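Pre-Purchase Inspection Checklist, Two-Arm Card Cell
Fletum project, bench 2. Filled in Sat 18 January by Kwok-wai Peng

Hello all, and thank you for being patient with me while I got this written up. We have to decide whether to order a second cell like the one we have, and I'd sooner we went over the old one kindly and carefully before anyone signs a quote.

1. Arm bases tight on the rail: OK
Went over every bolt with the wrench. Please put a spare set on the order, they cost next to nothing.

2. Cable slack at full reach: OK, with a comment
The conduit on the left arm makes a good tall loop and I'm happy with it. I would still budget for one replacement, $60 from Skirberg.

3. Two-handed work, card into sleeve: OK
This is the job the second cell would mostly be doing, left gripper at the sleeve and right gripper pushing the card in, so I spent the longest on it.
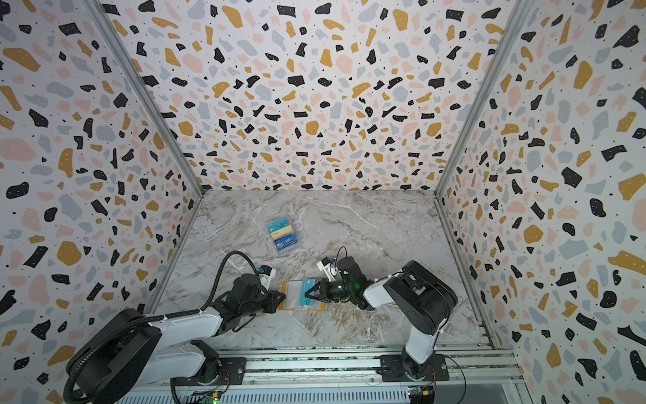 Chuang wrote back that the quote should cover spare fingertips for both arms, and that $333 a set sounded fair if we buy two sets at once. I've penciled that in.

4. Boards and wiring below the rail: NEEDS WORK
The boards are out in the open under there, and I worry about sleeves (and coffee!). I'd like a cover on the old cell and one written into the specification for the new one. Avow can make them in 15 working days, which suits me fine.

5. Emergency stop and power-off: OK
Pressed it three times from each side of the bench. Both arms stopped each time. The new cell should have its button on the same side as this one, so our hands don't have to learn twice.

6. Gripper clearance at the middle of the floor: OK, recheck in August
The fingertips come very close together over a card, so keep the speed limit where it is.

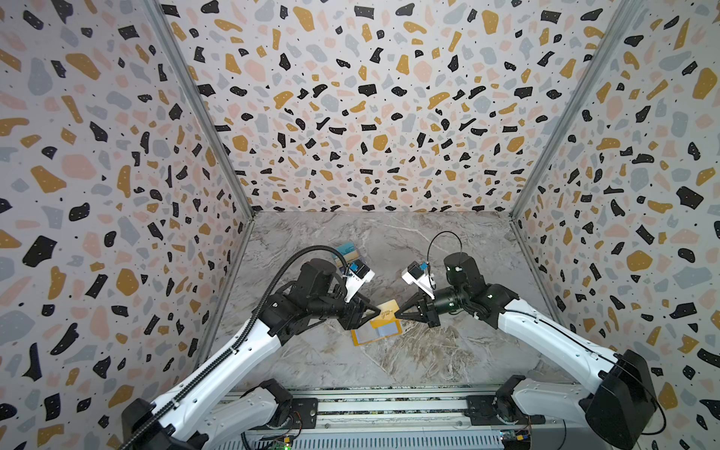 Could we price the yearly service before we settle on a second cell, Avow asked, as it came to almost $660 last time and would presumably double. A very fair point, and I've added a service line to the budget sheet.

7. Wrist camera brackets: OK
Snug on both arms. No purchase needed.

Still open: the cover drawing, and the service quote.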